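From the Sorting Corner

Hello again from the far end of the Lastano building! It's November, the radiators are clanking, and I have finally gotten through the big cupboard (the one with the door that swings open when you walk past it). If you've been wondering why the hallway was full of crates, that was me, sorry.

The cupboard held 23 crates when I started and I'm down to 11, which I'm pretty pleased with. Most of what went was duplicates. We had jars of buttons left from the Siqueira Street days, a whole crate of lids with nothing to put them on, and enough wooden beads that I stopped counting and just wrote 3000 on the label. If anyone at Sallell wants beads, please, come and get them!

What I kept is what gets used, and lately that means plates. I know, plates! I used to set out trays for sorting, the long kind with a lip, and things slid down to one end and got mixed up again. Vanderleia Portela talked me into trying ordinary round plates last spring and I haven't gone back. You put one on the left and one on the right, and everybody understands what's meant without me giving a speech. I like them close in color but a shade apart, so I can say "the darker one" and be understood. They stack, they wash up in the sink, and they fit on the low shelf by the window.

The other keepers are the foam cubes. They're quiet when they land, they're easy to get hold of, and a bright color shows up nicely on a white tabletop. The Fokeck wooden blocks are prettier, I'll give them that, but drop one of those before 8 in the morning and you'll hear from the office downstairs. I've put the wooden ones on the top shelf for anyone who misses them.

A few housekeeping things while I have you. Please put the cubes back in the cloth bag and hang it on the hook, and don't tuck the plates in with the kitchen ones, or they'll end up under somebody's sandwich. Wipe the big table with a damp cloth only, no spray. And if you borrow a crate, leave me a note on the cupboard door so I'm not hunting for it.

Next up is the drawer under the sink. I opened it once and closed it again, so if you know what's in there, come find me before I start on it.

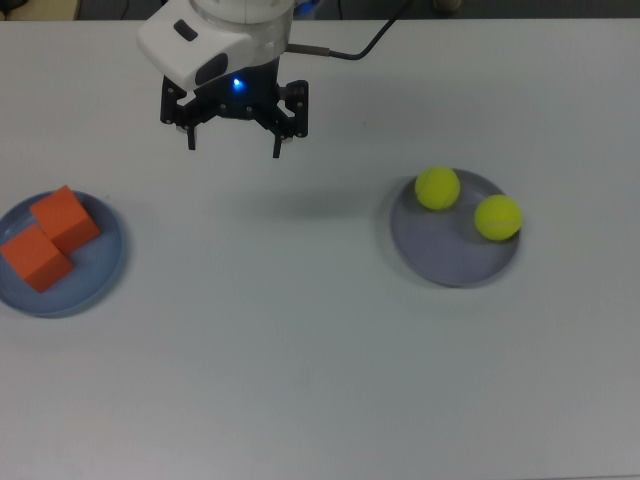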